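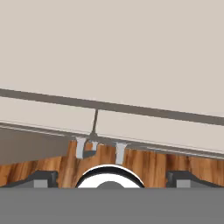 시뮬레이션에서 시연 데이터를 모을 때, 몇 개부터 학습을 돌려 봐도 될까요?

작업 하나에 500개쯤 쌓였을 때 한 번 돌려 보는 걸 권합니다. 그 전에 돌려도 뭔가 나오긴 하는데, 결과가 나쁜 이유가 양인지 질인지 구분이 잘 안 돼서 괜히 마음만 상해요.

지난번 글에 댓글로 제일 많이 받은 질문이라 맨 앞에 놓고 시작합니다. 9월 10일 수요일, 오늘은 그동안 밀린 수집 일지를 한꺼번에 풀어 볼게요. 커피 한 잔 들고 읽으세요, 좀 깁니다.

먼저 현황부터. 8월 한 달 동안 제가 Skallar로 녹화한 에피소드가 1,312개예요. (와!) Skallar는 우리 팀이 쓰는 수집 도구인데, 컨트롤러로 시뮬레이션 속 팔을 움직이면 손목 시점 영상이랑 관절값, 그리퍼 열림 정도가 같이 저장됩니다. 버튼 하나로 시작하고 버튼 하나로 끝. 말은 쉬운데 저는 처음 이틀 동안 끝내기 버튼을 자꾸 까먹어서, 작업은 다 해 놓고 가만히 서 있기만 하는 꼬리가 엄청 긴 에피소드를 잔뜩 만들었어요. 모델이 그걸 배우면 어떻게 되냐면요, 손잡이 앞에서 멈춥니다. 하염없이 멈춰요. 나중에 꼬리를 잘라 주는 스크립트를 짰는데 그거 짜는 데 또 반나절이 갔고요.

작업할 장면은 두 종류로 나눠 쓰고 있어요. 하나는 이름이 Mkhize, 다른 하나는 Marley입니다. 둘 다 부엌 비슷한 공간인데 가구 배치랑 재질이 달라요. 이름은 린디웨(Lindiwe Nkuna)가 붙였는데 무슨 뜻인지는 아직도 안 알려 줍니다. Mkhize 쪽은 서랍이 많고 Marley 쪽은 문이 많아요. 저는 서랍이 훨씬 편해요. 문은 열리는 궤적이 둥글어서 팔이 같이 돌아 줘야 하는데, 중간에 손목 한계에 걸리면 처음부터 다시입니다.

손목 시점 얘기를 좀 하고 싶어요. 맨 위의 장면처럼 크림색 면이 위쪽 절반을 통째로 차지하는 순간이 꽤 자주 나오거든요. 무늬도 없고 그림자도 거의 없는 넓은 면이라, 이것만 보고는 제가 얼마나 가까이 갔는지 감이 안 와요. 이럴 때 제가 매달리는 건 패널 사이의 회색 띠, 그리고 그 밑으로 내려오는 가느다란 세로 틈이에요. 그 선이 기울어져 있으면 손목이 틀어진 거니까 일단 각도부터 생각합니다. 나뭇결이 보이는 것도 은근히 고마워요. 매끈한 면은 움직여도 움직인 티가 안 나는데 결이 있으면 조금만 밀려도 눈에 들어오니까요.

그런데 각도를 매번 딱 맞춰 놓고 들어가는 게 좋은 시연이냐 하면, 여기서 마르티누스(Marthinus Sibiya)랑 저랑 의견이 갈립니다. 마르티누스는 깨끗한 시연파예요. 수평 맞추고, 정면에서, 한 번에. 그 사람 데이터를 재생하면 진짜 예뻐요, 보고 있으면 잠이 올 정도로 부드럽습니다. 저는 삐뚤게 들어갔다가 고쳐 잡는 시연도 섞자는 쪽이고요. 모델은 실행하다 보면 어차피 조금씩 어긋나는데, 어긋난 상태에서 뭘 해야 하는지 본 적이 없으면 거기서 끝나 버리잖아요.

그래서 둘이 내기를 했습니다. Mkhize 서랍 작업만 골라서 마르티누스 방식으로 600개, 제 방식으로 600개. 조건은 같게 하고, 시작 자세만 무작위로 흔들기로 했어요. 제 몫은 거의 다 했는데 마르티누스는 중간에 휴가를 가 버렸어요. 돌아오면 결과를 올리겠습니다. 진 사람이 점심 사기로 했는데 저는 이미 메뉴를 골라 놨어요 (돈가스).

제가 하루에 어떻게 앉아서 모으는지 궁금해하시는 분도 있어서 적어 봅니다. 우리 연구실은 Jimerthorpe 건물 2층이고 제 자리는 창문 반대쪽이에요. 오전에는 새 장면, 오후에는 익숙한 장면. 점심 먹고 나면 손이 둔해져서 새 장면을 하면 실패가 확 늘더라고요. 한 번 앉으면 최대 8개까지 연달아 찍고 무조건 일어납니다. 처음엔 욕심내서 계속했는데 뒤로 갈수록 동작이 대충대충이 돼요. 녹화를 다시 보면 그리퍼가 손잡이를 스치듯 잡고 휙 당기는데, 아 이때 나 졸렸구나, 하고 다 보입니다.

실패한 에피소드는 버리지 말고 따로 모아 두세요. 이건 린디웨한테 혼나면서 배운 거예요. 저는 실패하면 창피해서 바로 지웠거든요. 린디웨가 검수를 맡고 있는데, 어느 날 번호가 왜 이렇게 듬성듬성하냐고 묻더라고요. 지웠다고 했더니 한참 말이 없었어요. 지금은 '실패' 폴더에 넣고 한 줄씩 메모를 달아요. 예를 들면 이런 식입니다.

손목 각도 안 맞은 채로 접근, 손가락이 패널 아래쪽에 걸림
잡긴 잡았는데 너무 끝을 잡아서 미끄러짐
너무 빨리 당김. 졸림
잘하다가 재채기함

마지막 건 진짜예요. 재채기 한 번에 팔이 화면 밖으로 날아갈 뻔했습니다.

메모를 달면 뭐가 좋냐면, 나중에 모델이 실패하는 모양이랑 비교가 돼요. 지난주에 돌린 첫 모델은 손가락을 너무 일찍 오므리더라고요. 제 메모를 뒤져 보니까 저도 초반에 똑같은 버릇이 있었어요. 문제는 일찍 오므려도 운 좋게 성공한 에피소드들이 '성공' 폴더에 멀쩡히 앉아 있었다는 거죠. 그걸 골라내느라 주말이 사라졌습니다. 요즘은 접근하는 동안 손가락을 활짝 벌려 두고, 손잡이가 두 손가락 사이에 확실히 들어온 다음에야 닫아요. 손이 기억하게 되니까 이제는 냉장고 문 열 때도 손을 쫙 펴고 다가갑니다. 가족들이 왜 그러냐고 물어요.

아, 그리고 작업 이름을 어떻게 쓰냐는 질문도 있었죠. 저는 문장으로 씁니다. '서랍1_열기' 같은 이름으로 시작했다가 같은 서랍을 왼쪽에서 여는 거, 반만 여는 거, 열었다 닫는 거가 늘어나면서 다 뒤섞였어요. 지금은 '맨 위 서랍을 끝까지 연다', '맨 위 서랍을 반만 연다' 이렇게 적어요. 타자 칠 게 늘어나긴 하는데 검수할 때 훨씬 덜 헷갈려요. 단, 같은 동작을 어제는 '연다', 오늘은 '당긴다'로 쓰면 또 지옥이 열리니까 단어장을 하나 만들어서 모니터 옆에 붙여 두시고요.

아직 못 정한 것도 있어요. 장면의 색이랑 재질을 얼마나 흔들어야 하는지요. 지금은 Marley에서만 나무 질감을 바꿔 가며 찍고 있는데, 너무 많이 바꾸니까 조종하는 제가 먼저 어지럽더라고요. 녹화는 한 가지 재질로 하고 나중에 궤적을 재생하면서 다시 렌더링하면 되지 않나 싶어서 이번 주에 시험해 볼 생각이에요. 해 보신 분 있으면 댓글로 좀 알려 주세요, 특히 재생할 때 접촉 타이밍이 밀리는 문제를 어떻게 잡으셨는지!

다음 글은 꼬리 자르는 스크립트 얘기를 할 것 같아요. 코드가 지저분해서 조금 치우고 올릴게요.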